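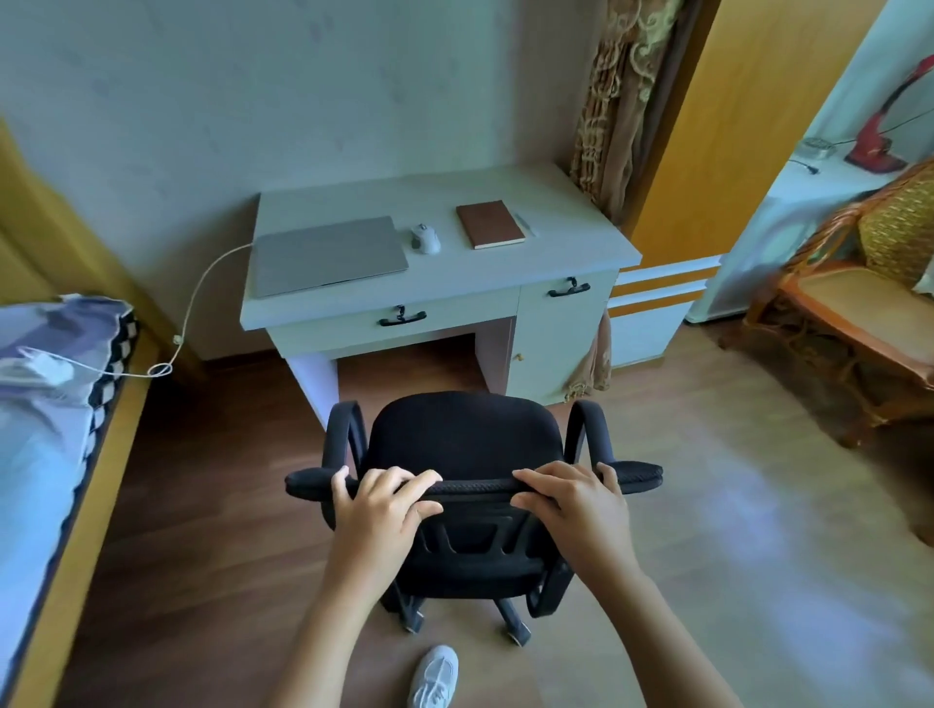

4 min read

3.2 Subject Lines and Send Time

The second part of the study looked at how the wording of an email subject line affects opens when send time is held fixed. Garnetti and Skostside, both mid-sized online sellers of home office goods, gave us access to their newsletter lists for the January mailings. After removing addresses that had bounced in the prior quarter, each list was cut to 3000 subscribers, drawn at random. Every subscriber was then assigned to one of 4 wording groups: plain statement, question, discount first, and recipient name first.

All messages left the server at 10 a.m. local time. The body text, sender name and preview line were the same in every group. Subject lines were kept to 40 characters or fewer so that they would not be cut short on most phones. Zemanʼs earlier coding guide (Zeman and Pálfi, in press) was used to sort the lines, and two coders checked the result independently. Disagreements were settled by discussion.

Opens were logged by tracking pixel. This measure is known to overstate opens for mail clients that load images in advance – a problem we could reduce but not remove. Click-through was therefore treated as the main outcome, with opens reported as a secondary one. A click counted once per subscriber, and clicks on the unsubscribe link were left out.

Discount-first lines drew the most opens on both lists. The gain did not carry over to clicks, where plain statements did slightly better at Garnetti and no group stood out at Skostside. Name-first lines had the highest unsubscribe rate of the four, in line with Satti and Cheema's finding for travel newsletters.

Figure 3. White desk against wallpaper with pink floral motifs.

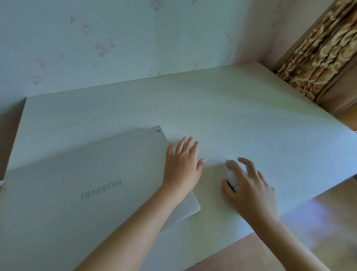

3.3 Limits of the Design

Both lists were made up of people who had already bought something, so the results may not hold for cold lists. The test also ran within a single month. Seasonal demand for office goods is uneven, and a discount in the subject line may be read differently in late summer. Roughly 5 percent of subscribers used a client that hid all tracking – these were kept in the click analysis and dropped from the open analysis.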